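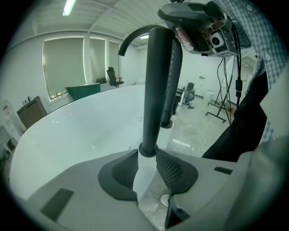

Tresier adds glossy white table to its Ustar range

27 April 2022

Furniture maker Tresier has added a large white table with a high-gloss top to its Ustar line of workroom furniture. Orders opened in March, and the first units are now leaving the company's Lagman plant.

The top is finished in three coats of lacquer, each cured separately before the next is applied. Tresier rates the surface at 90 gloss units, up from the satin finish used on earlier Ustar tables. The company says the harder final coat resists marks from tape and marker ink and can be wiped down with mild soap and water. Abrasive pads and solvent cleaners will void the finish warranty.

A high-gloss top shows dust and picks up reflections from ceiling lights more readily than satin. Buyers who work under strong overhead lighting can still order the older finish — the price is the same for both.

Maximum load is 400 pounds, evenly distributed. The legs have leveling feet with one inch of travel, and the table ships flat in two cartons. Assembly takes two people and a hex key, which is supplied.

The table lists at $2,975, with delivery charged separately. Honen, which distributes the Ustar line to schools and small workshops, expects stock in its own warehouse by early summer. A narrower version is planned, but Tresier has not given dimensions or a release date.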